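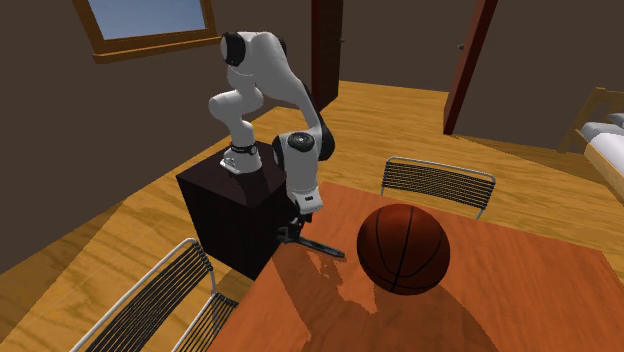 Hi Trinidad,

Time for another update on the Lirklow winter paddling guide, and thanks again to everybody at the Rivadeneira fund for being so patient with my emails. I'm writing this from the porch of the outfitter's place with very cold feet, so forgive the typos!

The big news is that we've now covered 219 miles of the route, which leaves just the stretch below Prilel. Benjamín and I did the last section over a long weekend and slept in the van both nights (the campground water was shut off, so we hauled our own jugs from town). The river was higher than we'd planned for. We portaged twice where the old guidebook shows easy water, and I've rewritten those two pages from scratch. I also took out the note about the diner at the landing. It's a tire shop now.

Of the 9 overnight stops we promised you, 6 are written up with directions, parking, fees and what you can buy nearby. Two more are drafted but I want to go back and check the shuttle times, because the driver told me one thing and the sign on his door said another. The last one is the island camp, and I haven't been able to land there yet — the wind was straight up the channel both times we tried. 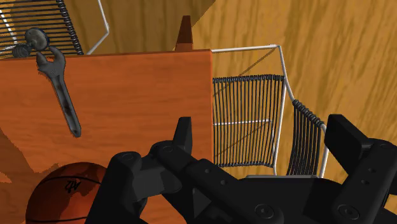

Close view: black gripper, orange wooden board.

Money next. We're a little under on lodging (see van, above) and a little over on gas. The shuttle with the canoe trailer cost more than the quote, and I've put the receipt in the shared folder with the rest. I'd like to move what's left in lodging over to transport if that's okay with you. It doesn't change the total.

Troltari has the first batch of maps and their designer is fast! She did ask whether we want mile markers from the dam or from the county line. I said the dam, since that's where most people put in, but if the fund has a preference please tell me before Thursday and I'll pass it along.

One thing I'd do differently: I should have talked to the folks at the ranger station a lot sooner. They close the north gate in bad weather and don't post it anywhere except on the gate, so we drove all the way around for nothing. Their phone number is going on page one.

Next up is the Prilel stretch, then another try at the island. If the weather cooperates you'll have the full draft in April. Benjamín wants to bring his brother's bigger canoe for that trip, and I've said yes as long as he's the one who carries it.

Talk soon, and call me any evening after six if you have questions about the receipts.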